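Search this site Enter keywords Go

The Teacher's Hand Should Be Slow

By Soudabeh Hashemi
2023-03-29

In our group at Skemia we have an old disagreement, and I want to put my side of it in writing. The question is how a person should show a task to a robot. One side wants many demonstrations, as fast as the operators can make them. My side wants fewer, made with care, by people who are allowed to stop and think.

I came to this work from teaching, so perhaps I am not neutral. For nine years I taught sewing to adults. When I showed a seam at my normal speed, the students saw only that I could sew. When I slowed down, they began to see where my fingers waited and where they pushed. I believe the same is true for a machine that learns from recorded movements. It copies the waiting and the pushing, and it also copies the hurry.

Last July we gave the same dish task to two groups of operators. The first group worked by remote control and had a target of 50 demonstrations per shift. By the end they had recorded 1,569, and the plan had asked for 2,000, so there was some disappointment. The second group had no target. They made far fewer, and I was told more than once that this was a luxury.

But I watched the recordings of both groups, many evenings, and I cannot agree with the word luxury. In the fast recordings the plate is often dropped the last small distance into its place. The operator knows it will land well, because she has done it all morning. The robot does not know this. It learns that a plate is something one lets go of early.

A dish rack looks like a simple thing until you must guide two stiff fingers to it from a chair on the other side of the room. The plate is thin from one side and wide from the other. It must go between the pegs at the correct lean, and you feel nothing in your own hand when it touches wood. The moment I care about most comes after the release, when the fingers are open and go up and away. Many operators treat it as the end of the work and pull back quickly. I ask them to count it as part of the lesson. 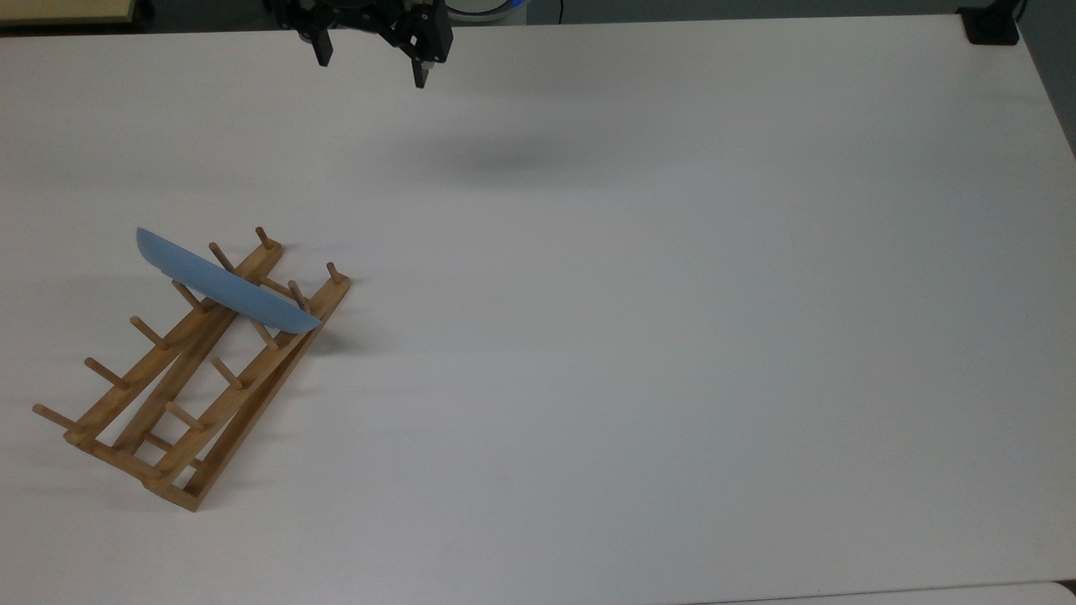
What about guiding by hand?

Some colleagues say the problem is only the remote control, and that we should hold the arm and move it ourselves. I like this method and I use it when I can. You feel the weight and you feel the contact — this is a great help. But a person who holds the arm also lends it her strength and her balance without noticing, and her body blocks the view of the cameras. At Moodley, where I visited for one week, they had very beautiful demonstrations by hand, and a third of them could not be used for this reason.

So I do not think one method will win. I would begin a new task by hand, to learn where the difficult places are, and then move the operators to remote control with this knowledge. It costs three extra days. I have asked for these days in every plan since last summer and received them one time.

My opponents have a fair point, and I should give it here. Variety matters, and a few perfect demonstrations can be too similar to each other. If the plate always comes from the same side, the robot is lost when it comes from another. I accept this. But variety can be planned, and tired people do not make variety, they make the same mistake again and again.

I would also pay operators by the hour and never by the piece. It is a small change in a contract, and I would like to see it tried for one full season before we buy another arm.

Last updated 2 weeks ago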